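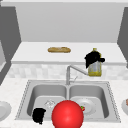
Sink task in sim, front camera. Red ball = gripper.

simlark wrote:
I've been trying two gripper models on the sink task, the Bemer two-finger and the Fakov suction cup. The Fakov comes out miles ahead over 301 episodes and I don't believe it. Both get drawn as that red ball, so from the renders I can't tell what is touching what. Has anyone run either on real steel?

pegboard_10 wrote:
No, and I wouldn't trust the suction result. Most sims I've used treat a cup as glue. Try it on a strawberry and get back to me. 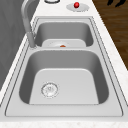

Lengthwise camera, small orange thing at the far drain.

simlark wrote:
Fair. My other worry is the side view. With something that small down by the divider, I doubt the policy gets much from it. I'd drop that camera and save the render time.

tuominen_fan wrote:
Disagree. I swapped cameras on my Tuominen arm in January and the lengthwise one was the only one that gave me any sense of depth into the bowls.

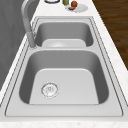
I kept both in the end. Dropping one made training quicker and the grasps worse, and I'd sooner wait.

pegboard_10 wrote:
On how many seeds? One?

tuominen_fan wrote:
Two. I know.

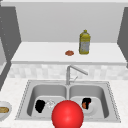

Min-kyu Myung
Controller developer, Harnonau

I'd look at the controller before blaming gripper or camera. Dark lumpy things against grey steel are hard enough to judge, and a stiff position controller will shove them about whatever is on the wrist. Run both grippers at the same gains and post the failures too.

simlark wrote:
Gains weren't matched, no. Rerunning with 678 episodes each. I still expect the cup to win for the wrong reasons.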